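# Gripper budget for a small bench cell: buy the wide one now or wait?

**fuseini_g** — 20 December 2020

Hello all, and happy holidays to those of you already off work. I've been reading this board for ages and finally have a question of my own, so please bear with me, because I do go on a bit. We're putting together a bench cell for sorting and stacking small blocks, and I have $3000 to spend on everything that isn't the arm. The arm is already paid for, thank goodness. I've been working in simulation to decide which fingers to order before I let go of any money.
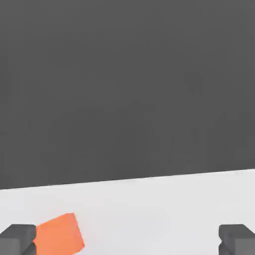 So my two candidates are the Plarstead parallel gripper at $1464 and the Brareo at $1126. The Plarstead opens wider and comes with a spare set of finger pads. The Brareo is lighter and a colleague at our other site swears by it, though she swears by most things she picked out herself. My instinct is to pay for the wider opening, because I'd like some forgiveness when the arm comes down a little off to one side. Is that a sensible reason to spend the extra money, or am I buying my way around a problem I ought to fix?

Fuseini

---

**arnel.soriano**

Welcome, Fuseini! Lovely to see a first post with real prices in it.

I'd go Brareo and keep the difference. Look at your own render: the orange cube is right up against the left finger and there's a big stretch of bare table between it and the right one. You have plenty of opening there already. What you're short of is centering, and a wider gripper will let you be off-center by even more. I'd put the money toward a better wrist camera mount and an afternoon with a calibration board.

We bought wide fingers in September for much the same reason and I still ended up redoing the calibration, so I paid for it twice, in a way.

---

**wumbei_k**

I'm going to disagree with Arnel, and he knows I do it with affection. Calibration is grand until somebody bumps the bench. In a teaching lab like ours that's every single day, and the wide gripper has saved me more grief than any amount of careful setup. If this cell is going to live somewhere with foot traffic, I'd say get the Plarstead and sleep well.

Fuseini, where is it going to sit? And are all your blocks the same size?

---

**fuseini_g**

Thank you both, this is already more help than I got from two sales calls! It'll sit in a back corner behind a half-height partition, so not much bumping, I hope. The blocks will be mixed sizes eventually. For now I'm only testing with one cube at a time.

Arnel, point taken about the centering. I'd been so busy comparing catalog pages that I was treating it as a shopping question.

---

**AnalynV**

Can I add a boring line to your budget, please? Cables, adapter plate, shipping, and a second set of pads. I set aside $300 for that on our last cell and used every bit of it. The adapter plate was the sneaky one (ours came from Adjei and it was well made, but it wasn't in the quote, and I had to go back with my hat in my hand and ask for more).

On the main question I lean toward Arnel, with one condition. Before ordering, run your sim with the biggest block you ever expect to handle and start the fingers off to one side on purpose. If the Brareo clears it, buy the Brareo. If it doesn't, you have a good argument for the Plarstead that your boss can follow too.

---

**wumbei_k**

Analyn's test is a fair one and I'd accept the result, even if it goes against me. Do check the finger shape in your model against the vendor drawing, though. Yours look pretty chunky, with that slanted edge on top, and if the real ones are slimmer your clearances will be different from what you're seeing.

---

**nkrumah_ansah**

Does anyone have experience with the Wuria fingers? I've heard you can swap them onto the Brareo body, and that might settle the mixed sizes without buying a whole second gripper.

---

**arnel.soriano**

Nkrumah, I've only handled them at a trade show, so take this lightly. They felt solid, but changing them took two tools and a fair amount of muttering. I'd ask for a loaner first.

---

**fuseini_g**

All right, I've got my homework: biggest block, fingers off-center, both gripper models checked against the drawings. Analyn, your $300 is going in as its own line tonight — I hadn't budgeted for a plate at all. I'll email about the Wuria loaner after the holidays and post the sim results in this thread.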